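Sorwood Hand-Hole Shipping Carton, Brown

Clarnance Packing Supply > Boxes > Small & Medium Cartons

Item no. 3069
In stock at Desville. Ships flat, bundled.
Sold in packs of 50

Plain brown corrugated carton for mixed orders. Four flaps top, four bottom, oval hand hole in the side. No print, no logo, no glossy coating, so labels and tape stick the way they should. This is the one we reorder most — mail order shops, drugstore and toiletry sellers, office mailrooms, people moving a desk's worth of stuff down the hall.

Comes flat. Square it up, fold the short flaps in first, then the long ones, tape down the middle seam and run the tape a couple inches up each side. For heavier orders do an H (middle seam plus both edges). Don't do the over-under flap trick on the bottom, fine for a closet, not fine for a truck.

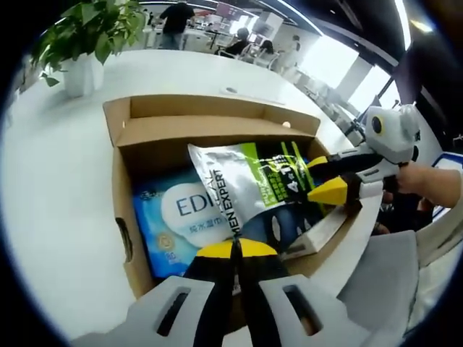 Mixed orders are what this carton is for. Bags, pouches, little boxes, all different shapes, all going to the same address. Flat packages go in first, boxed items stand or lie against a side wall, and the soft stuff goes over the top at whatever angle it fits, like the silver-white MEN EXPERT pouch lying diagonally across the blue package. Fold the flaps all the way out while you load, you get the full opening and you're not fighting cardboard with your wrists. Foil pouches slide, so put a sheet of crumpled paper on top before you close up. If the flaps bulge go up a size, please don't force it.

About the hand hole

Cut right through the wall, oval, no plastic insert. Good for pulling a box off a shelf or across a table. For anything near the weight limit put your other hand underneath. Shipping small loose parts? Bag them first or tape over the hole from the inside, things do find thier way out. Dust too. Want no holes at all, order the Tan carton instead, same board, closed sides.

Specs

Color: natural brown, inside and out
Board: single wall corrugated
Closure: tape (not included)
Pack: 50
Pallet: 1,000
Recyclable with regular cardboard, pull the tape off first if your hauler is picky

Ordering

Under a pallet — add to cart, no minimum beyond the one pack. Full pallets, email Ximena Gallardo at the Desville desk and she'll quote freight. Give her a dock or no dock answer up front or the quote comes back wrong and we do it all twice. Pickup at the Desville counter is free, bring the order number.

November gets busy. If you need pallets for the holidays order early, we can hold them for you.

Custom print starts at 1,000 cartons, one color, one side only. Art has to stay clear of the hand hole. Send a vector file, not a screenshot of your logo.

Returns

Unopened packs only, flat and dry. Crushed corners on arrival, tell us before you use them and we'll replace the pack. Used cartons can't come back, even if you only used the one.

Goes with

Sorwood paper tape, 165 ft roll
Kraft void fill, bundle
Tan closed-side carton
Tape gun, standard (refill blades sold seperately)

Page updated 22/02/2023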